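Chapter 4
Storing food at home

Before the railway reached Endlow, most households there kept enough food to last the winter. The parish survey listed 646 homes, and almost 60 of them had a separate cold room dug into the hillside. The rest made do with a larder on the north side of the house, a stone shelf and a barrel or two in the yard.

This chapter looks at how people kept food before they had refrigerators, and at what changed when they got them. It begins with salt, drying and smoke, then moves on to the larder and the tin. The last section follows two families, one in Endlow and one in Stovavden, through a single October.

Food spoils when bacteria, yeasts and moulds grow on it. All of them need water, and most grow faster in warmth. Salting and drying take the water away – or make it harder to use – and a cold room slows growth down. Eleri Ruddock's account book, which we use in section 4.3, shows that a household often relied on several methods at once. She salted pork, dried apples on strings and kept eggs in a crock of limewater.
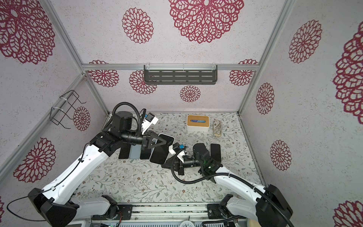
Why did larders usually face north?
In Britain a north-facing wall gets very little direct sun, so the room behind it stays cooler through the day.

Key words for this chapter: larder, brine, curing, mould, limewater.

4.1 Salt

Salt was bought in bulk, usually in autumn. Ruddock paid for hers in 2 parts, one when it was ordered and the other when the cart came from Dotmont.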